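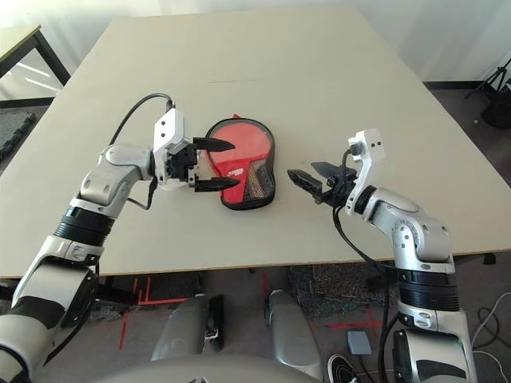
그림 1. 양팔 로봇과 검은 망사 케이스에 든 빨간 탁구 라켓. 왼쪽 그리퍼의 두 손가락이 케이스 왼쪽 가장자리를 사이에 두고 있고, 오른쪽 그리퍼는 벌어진 채 케이스에 닿지 않은 상태이다.

서비스 로봇 개론 강의 노트
4주차: 기계는 이제 집안일을 할 수 있는가
담당: Yulan Duan

1. 이번 주의 질문

지난주까지는 팔의 기구학과 힘 제어를 다루었다. 이번 주부터는 작업 쪽에서 출발한다. 로봇이 집안일이나 매장 뒷방의 잔일을 할 수 있느냐는 질문에는 한 가지 답이 없다. 어떤 작업을, 어떤 조건에서, 사람이 얼마나 개입하면서 하느냐에 따라 답이 갈린다. 수업에서는 "할 수 있다"를 다음 세 단계로 나누어 쓴다.

가. 시연 수준: 정해진 위치의 정해진 물건으로 성공한 적이 있다.
나. 반복 수준: 위치와 자세가 조금씩 달라져도 정해진 성공률을 유지한다.
다. 방치 수준: 사람이 자리를 비워도 되고, 실패하면 스스로 알아차리고 멈추거나 다시 시도한다.

홍보 영상은 대부분 가 단계를 보여 준다. 식기세척기나 세탁기 같은 가전은 오래전부터 다 단계에 있다. 다만 그릇을 넣고 꺼내는 일, 빨래를 넣고 개는 일은 사람에게 남아 있다. 가정용 로봇 연구가 다루는 것은 주로 이 남은 부분이다.

2. 망사 케이스는 왜 어려운가

그림 1의 물건은 사람에게는 아무것도 아니다. 한 손으로 집어 가방에 넣으면 끝난다. 로봇에게는 몇 가지 문제가 겹친다.

첫째, 인식. 망사 사이로 빨간 고무면이 비친다. 물체의 경계를 라켓으로 잡을지 케이스로 잡을지에 따라 파지점이 달라진다. 깊이 센서에 따라서는 망사면과 그 안쪽 면의 값이 섞여 나온다.

둘째, 두께. 라켓은 탁자에 납작하게 놓여 있다. 위에서 내려와 집으려면 손가락이 들어갈 틈이 필요하고, 옆에서 다가가면 손끝과 탁자 사이의 여유가 작다. 손끝 높이가 조금만 틀려도 탁자를 누르거나 케이스 위를 긁는다.

셋째, 변형. 라켓은 단단하지만 케이스는 그렇지 않다. 가장자리 천만 집으면 들어 올릴 때 안의 라켓이 기울어 처진다. 천과 라켓을 함께 물어야 하는데, 손끝의 힘 정보만으로는 둘을 구별하기 어려울 때가 많다.

넷째, 양팔의 분담. 한 팔이 케이스를 누르고 다른 팔이 꺼내는 방법도 있고, 양쪽에서 함께 들어 올리는 방법도 있다. 함께 들 때는 두 손끝의 거리가 일정해야 한다. 한쪽이 먼저 올라가면 물건이 미끄러지거나 돌아간다. 그림 한 장으로는 어느 쪽 방법인지 정할 수 없다. 토론 시간에 두 경우의 동작 순서를 각각 적어 볼 것.

3. 성공률을 읽는 법

수업용 자료로 Zundlow 정리 작업 기록을 쓴다. 스포츠용품을 집어 상자에 옮기는 작업을 1,000회 시도한 기록이며, 성공은 796회이다. 성공률로는 79.6%가 된다.

이 숫자를 볼 때 먼저 확인할 것은 실패의 정의이다. Zundlow 기록에서는 물건이 상자 안에 들어가면 성공으로 친다. 거꾸로 들어갔거나 케이스가 구겨진 경우도 성공이다. 매장 진열이 목적이라면 기준이 달라야 한다.

다음으로 개입 횟수를 본다. 위 기록의 성공 가운데 46회는 작업자가 물건의 위치를 손으로 고쳐 준 뒤에 얻은 것이다. 이것을 빼면 750회, 75.0%이다. 어느 쪽을 보고해도 틀린 것은 아니지만 둘 중 무엇인지는 반드시 밝혀야 한다. 과제 보고서에서 이 구분이 없으면 감점한다.

마지막으로 시간이다. 사람은 이런 물건을 몇 초 안에 치운다. 로봇이 한 개를 옮기는 데 2분이 걸린다면 성공률이 높아도 매장에서는 쓰기 어렵다. 가정에서는 사정이 다르다. 밤사이에 끝내면 되는 일이라면 느린 것은 큰 흠이 아니고, 소음과 안전이 더 문제가 된다.

4. 집과 작업장의 차이

작업장은 환경을 기계에 맞출 수 있다. 조명을 고정하고, 바닥에 기준선을 표시하고, 물건이 놓이는 자리를 정한다. Oststead 물류 창고 사례(읽기 자료 2)에서는 로봇을 바꾸지 않고 선반 칸막이만 바꾸어 재시도 횟수를 줄였다. 집에서는 그렇게 하기 어렵다. 탁자 위에 무엇이 놓일지 미리 알 수 없고, 창으로 드는 빛도 시간마다 바뀐다.

따라서 같은 팔, 같은 그리퍼라도 작업장에서 얻은 성공률을 집에 그대로 옮겨 쓸 수 없다. Olville 사례의 저자들은 이 차이를 "배치 비용"이라고 부른다. 기계를 들여놓기 전에 사람이 정리해 주어야 하는 일의 양을 뜻한다. 이 용어는 기말시험 범위에 들어간다.

5. 현재 수준에 대한 정리

- 단단하고 모양이 일정한 물건을 집어 옮기기: 작업장에서는 다 단계에 이른 경우가 많다. 집에서는 가와 나 사이.
- 천, 망사, 비닐로 싸인 물건 다루기: 대체로 가 단계. 물건의 종류를 좁히면 나 단계.
- 지퍼 열기, 케이스에 넣고 빼기: 가 단계. 양팔이 필요한 경우가 많다.
- 어질러진 탁자 전체를 치우기: 가 단계. 물건을 어디에 둘지 정하는 문제가 따로 있다.

위 구분은 담당 교수의 판단이며, 근거가 있으면 수업 중에 반박해도 좋다.

6. 과제

집이나 일터에서 매일 하는 잔일 하나를 고른다. 그 일을 동작 단위로 나누고, 단계마다 필요한 센서 정보와 예상되는 실패를 적는다. 이어서 가, 나, 다 가운데 현재 어느 수준이 가능한지 쓰고 근거를 붙인다. 설거지와 청소기 돌리기는 수업에서 다루었으므로 제외한다. 분량은 A4 2쪽 이내, 제출은 11월 첫 수업 시작 전까지.

읽기 자료
1. Fu, 변형 물체 파지 강의록, 3장
2. Oststead 창고 사례 보고, 요약본
3. Olville 사례, 배치 비용에 관한 절만

다음 주에는 힘 센서 없이 접촉을 판정하는 방법을 다룬다. 2주차 노트의 모터 전류 부분을 다시 읽어 올 것.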